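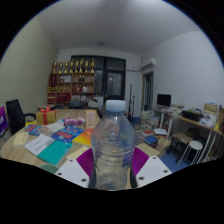 For a long time I believed that I don't drink water. I drank coffee in the morning, tea after lunch, something with bubbles in the evening, and I considered that this is enough liquid for one adult. When I moved to Flisbridge, the doctor who did my registration check asked me how much plain water I have in a day, and I had to think so long that she wrote down a zero. So I decided to learn drinking water, at the age when other people learn golf. I began in the easiest way, with a clear plastic bottle with a screw cap and ribbed sides, the kind that is sold at every gas station and that is light enough to forget in a bag. I still think it is a good way to begin. You see the level, and the level doesn't lie to you.

In my first language we have one word for "thirsty" and we use it mostly in summer. In English I noticed people say "stay hydrated" to each other almost like a goodbye. The woman at the bakery said it to me in February, when there was snow on the street. I answered "you too," and then I walked home thinking if this was the correct answer.

My first plan was made by an application on my phone. It wanted my weight, my height and my hours of sleep, and after this it sent me a small blue drop with a sound, all day long. I lasted 5 days. The drop came when I was on the bus, when I was at the dentist with my mouth open, and one time at two in the morning, as I had put the wrong time zone. I removed it and felt free, and of course I stopped drinking water the same afternoon.

The second plan was made by me and it is the one I still keep. I drink 6 glasses, and each glass is attached to something that I do anyway. The first is before the coffee, while the machine is getting warm. The second is when I sit down to work and open the mail. The third is with lunch and the fourth is when I come back from the short walk after lunch. The fifth I drink while I cook. The last one is early in the evening and never later than eight, and if you are over forty you will understand me without more details.

The glass before the coffee was the hardest. For the first two weeks I stood in the kitchen and looked at it with real dislike. What helped me was the temperature. Everybody here drinks water with ice and I tried to do the same, to be polite to my new country, but cold water in the morning closes my throat. In my family we kept a jug on the counter overnight and drank it as it was. I went back to this and the problem was gone in two mornings.

Then there is the question of taste. People who say that water has no taste have lived all their life in one town. I have lived in four, and I could tell you with closed eyes which kitchen I am in. The water in Long, where I rented a room before, was hard and a little bit salty, and it left a white ring in the kettle that I had to remove with vinegar each month. The water in Flisbridge is soft. The soap never wants to leave your hands, and the tea becomes much darker than you planned. I like it now, but in the beginning I found it flat, like a soup where the cook was called to the telephone.

I add things sometimes. Cucumber is good for one hour and after that it smells like a garden shed. Lemon is always good. Mint I recommend only if you have it growing, because the mint from the store turns black in my refrigerator before I remember it. I tried to add a spoon of apple vinegar after reading an article, and I would like to forget this.

I write down my glasses in a paper notebook from Jurnum, the one with the squares. One glass is one short line with the pencil. Last month I was home with a cold and had nothing to do, so I added up all the lines since the start, and there were 1128. It made me more proud than I expected. I told it to my sister on the phone and she asked if I was feeling well.

Did my life change? The headaches that I used to have at four in the afternoon come less often now. My skin is the same skin. I sleep the same. I drink nearly half the coffee I drank before, and this was never the plan, there is simply less room for it.

At my next visit the doctor asked the same question again, and I was so prepared that I answered before she finished. She wrote down the six and went on to ask about vegetables.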